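Laundry Tips from the Robot Club Bench

Holger Kvam here, with another page of workshop tips from the Hindon student robotics club. This season's project is laundry! Our humanoid has to pick clothes up, put them down where they belong and leave the place tidier than it found it. The team calls the program Prudik, and it has taught us more about handling clothes than years of doing our own washing. So here are the tips we keep scribbling on the whiteboard, for other clubs and for anyone with a hamper at home.

Start with two garments. One dark, one bright, so the camera (and the tired student checking the footage) can tell them apart where they overlap. We tried a full load in January and spent the whole evening untangling sleeves.

Raise the basket. A sturdy stool is plenty. Bending down to floor level is hard on backs and even harder on a balance controller, and once you've practiced at a comfortable height you can work your way lower. Check that the stool doesn't rock before you put anything on it - a folded bit of card under one leg fixes most of them.

Pick from the top, and lift straight up before you move sideways. A heavy shirt dragged over a rim will take the whole basket with it. 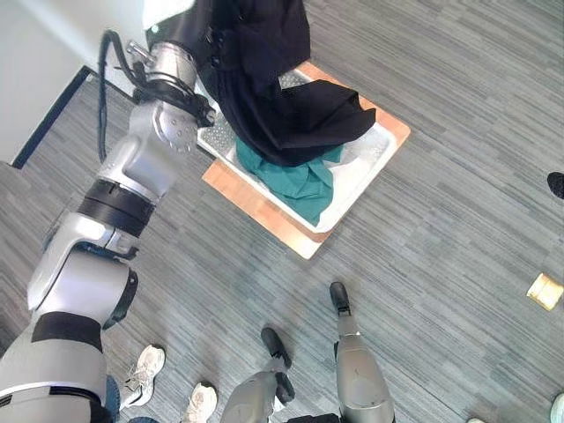
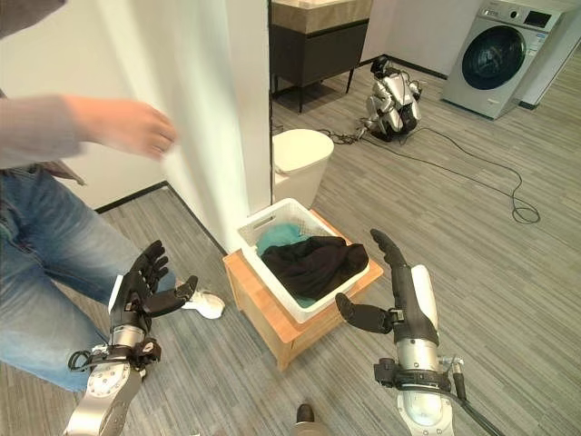 Black and teal clothes in both.

Choose a basket or tray in a light color if you can. Dark clothes stand out against white plastic, and it's easier to spot the sock you missed. Holes in the sides are great for airing things out, but thin fingers can catch in them, so go slowly near the edges.

Keep cables off the walking path. Walk the route yourself first, in the shoes you'll be wearing, and look down the whole way.

Give one person the stop button and no other job. That person doesn't take notes, hold the basket or cheer (cheering is allowed afterward, and loudly).

Write down every try, including the bad ones. Our log has 797 tries in it now and we're hoping for 1,000 before the Rønning Cup. The first 200 were mostly drops, and they're still the pages we go back to most, with all the little sketches of where the cloth slipped!

Wash your practice clothes now and then, too. Fabric that's been handled all week goes limp and stretchy and behaves nothing like a fresh shirt. Skip the softener - ours made everything so slippery that we had to retune the grip.

Next time I'll get into folding towels, which the younger members are already begging to try. If your club has a good trick for fitted sheets, please send it over, we're completely stuck on those.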